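An email from Zoila Villca has been sitting in my inbox since November, and I've finally got her okay to share it with you all. Zoila is an architect (a proper one, unlike yours truly who just rearranges the lounge room a lot) and she's been helping put up a little reading room in a hill village called Pallmont. It's 110 square metres, built mostly from rammed earth, and I fell in love with it on the spot!

The walls were made by people who live up the road. Zoila ran the first workshop with her colleague Pornthip Saithong, and by the end of the month the locals were correcting the two of them on how damp the mix should be. I love that.

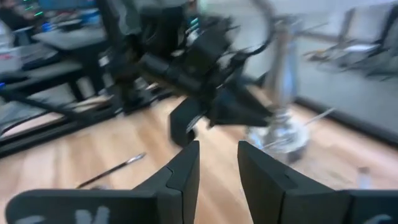
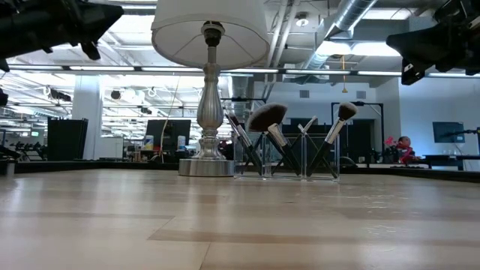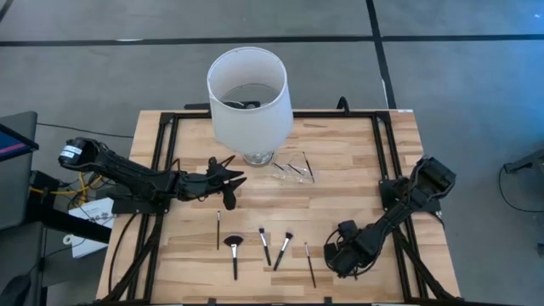

What got me most was how they handled the light. The village has power for part of the evening, so the windows had to do nearly all the work, and Pornthip set them low and deep so that kids sitting on the floor could still see their pages. For after dark they wanted something soft and homey, a plain white fabric shade on a table lamp, pretty much like the lamp on the wooden tabletop, and never those awful bare tubes you see in so many halls. Each reading table gets one. The shades are being sewn by a co-op called Oda, two valleys over, and I want one for my own bedside, to be honest.

They still need 2000 dollars for shelving and a decent gutter on the north side. If you'd like to chip in, leave a comment and I'll pass your details on to Zoila. She's hoping to send photos of the roof going on, and I'll pop them up as soon as they land.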